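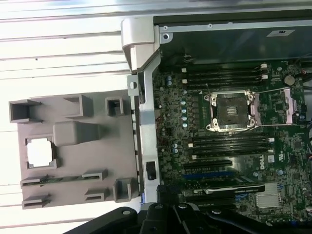

Desktop on its side, air shroud laid flat beside the board, socket empty. The black fingers at the bottom belong to Otton.

Harholm Repair Club: the Pongsiri visit

Pongsiri opened its doors in September and a carload of us went along, lured by the promise of robots taking computers apart. We take computers apart too, in a room behind the library, and we wanted to see how it looks when the one doing it has no knuckles to skin.

The firm is in Unit 484 on the estate past the ring road. This is a fine number until you learn that the sign for it faces the field. We drove by it twice and arrived in time for the end of the safety talk, which we were then given again from the beginning.

Our host was Darius Vanags, who runs the bench side of a project called Flastard. The idea is to get usable parts out of office machines before the shredder has them. Otton is the arm that does the fiddly bit. Darius told us the name came from a spreadsheet and declined to say more.

The first thing you notice is how slow it is. I had imagined something like a car plant, all swinging and sparks. Otton moves like a man carrying soup. It goes down a little, has a think, goes down a little more, and the whole visiting party leans forward with it. When it finally touched something there was a small cheer, and Darius explained that it had been meant to stop just before that.

We asked if it ever got bored. He said that he did.

Close quarters

Most of what we watched took place within a hand's breadth of the processor. In the next picture the chip is sitting in its socket with memory slots on either side of it, and the pointed finger is very nearly on the board. I have held a screwdriver about that close to a board I cared about and I remember how my shoulders felt. Otton hasn't got any, so that's one advantage to the machine.

The smudges on the metal lid will be familiar to anyone who has ever changed a processor and then answered the phone.

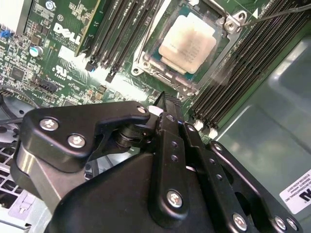

The tricky part

Sockets of this sort have a metal frame, a lever to hold it shut, and a bed of fine contacts that will not forgive you. Humans learn about the contacts by bending some. Pongsiri's approach is to have Otton learn on boards that are already past saving, and there is a shelf of these by the kettle. Darius says they have 2,372 practice attempts on record, good and bad. I asked how many were bad and he offered me a biscuit.

He let three of us have a go at steering. You hold a pair of handles and the gripper follows, after a fashion. I spent my turn approaching a memory latch from several directions and was asked, very politely, if I would like to stop. Our youngest member picked it up in a minute or so and was asked if she was looking for work experience.

There was also a talk with slides, for which the roughly 20 chairs were just enough. Somebody wanted to know what happens to people who do this work by hand. Darius said the people do the cases, the cables, the testing and anything with glue, and that he would happily give Otton the glue if Otton would take it.

My favourite of the day is the last one, with the processor held by its edges between the two finger pads, tilted over the open socket. There's thermal paste on the chip and more of it down on the socket bed, where no paste should ever be. Our club has a strict rule about this, drawn up after a very bad evening in my own kitchen.

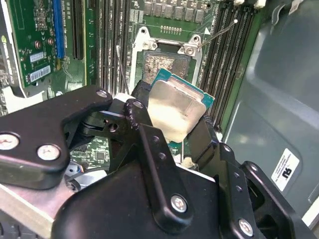
Can members of the public still visit?
Pongsiri runs one open day a year, in September, and places go by email from the front desk. They let in 100 people across the day in small groups, so ask early, and bring shoes with closed toes or you'll be watching through the window.

Odds and ends

Parking is free but there isn't much of it. The café van leaves at two. The cheese rolls had gone well before that, and I would like it noted that our group was not responsible for all of them.

Darius has offered to come to one of our evenings and talk about what is worth saving from an old office desktop. He will not be bringing Otton, as the arm is bolted to the floor. Somebody from our side did offer a trailer.

If you came along and have better photos, send them in and I'll add them to the page. Ones of me at the handles need not apply.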